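Gunstead Back and Joint Clinic
Staff meeting minutes, 2023-04-22

Present: Przemysław Bednarek (chair), Gunnel Backlund (minutes), front desk, both assistants, Malinowski rep for item 2 only
Apologies: evening aide

1. Last minutes
Approved. One fix, the hip class is on the upper floor, not the lower. Room sign still wrong.

2. Treatment tables
Malinowski quote is in. 4 tables, delivery in July. Price went up by 200 a table from the first quote, Przemysław not happy. Rep says foot pedal is the new type and can't be swapped for the old one. Asked for the older model at the old price. Rep to check and call back. Gunnel wants one table that goes low enough for hip and knee patients to sit down on without a step. Agreed, at least one. No order until we hear.

3. Shoulder group
Wait list now at 70. Too long. Talked over splitting it, early group for frozen shoulder, late group for people after surgery. Surgery patients come with very diffrent limits from their surgeons and it slows everyone down. Assistants say they spend half the session reading letters. Trial the split until July. Front desk to phone the list and ask which time suits. Do not promise anyone a spot yet.

Home sheets for the group need redoing. Pendulum swing drawing is confusing, patients are lifting the arm when they should let it hang. Gunnel to redraw. Bigger print too.

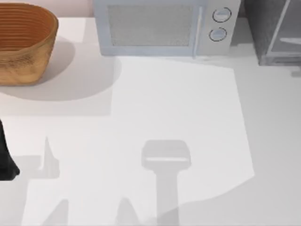 4. Booking system
Fuder still sends the reminder text twice to anyone who moved an appointment. Complaints every week. Ticket is open, no answer. Przemysław to call them. If no fix by next meeting we look at going back to phone calls for the over-65s, front desk says they prefer it anyway.

No-shows: mostly first visits, mostly mornings. Idea to send the intake form with the confirmation so people have it filled in. Try it.

5. Prerninero training
Two-day course on tendon pain, calf and elbow. Cost is around 1,000 per person with travel. Budget covers one. Gunnel went last time so she is out. Both assistants want it. Long talk, not settled. Przemysław will ask if they do a group rate or a recording. Whoever goes runs a lunch session for the rest of us after.

6. Other
- Resistance bands: red ones cracking near the handles. Throw out, dont tape.
- Heat packs to be logged in and out, sheet is on the door.
- Patients asking for late hours again. Not before the tables are sorted.
- Door to room 2 sticks. Landlord told.
- Discharge letters are going out late. Same week please, even if short.

Actions
Przemysław: Fuder call, Prerninero rate, chase Malinowski
Gunnel: home sheets, room sign
Front desk: shoulder list calls, intake form
Assistants: bands, draft of the split group plan

Next meeting: date to be sent round by email.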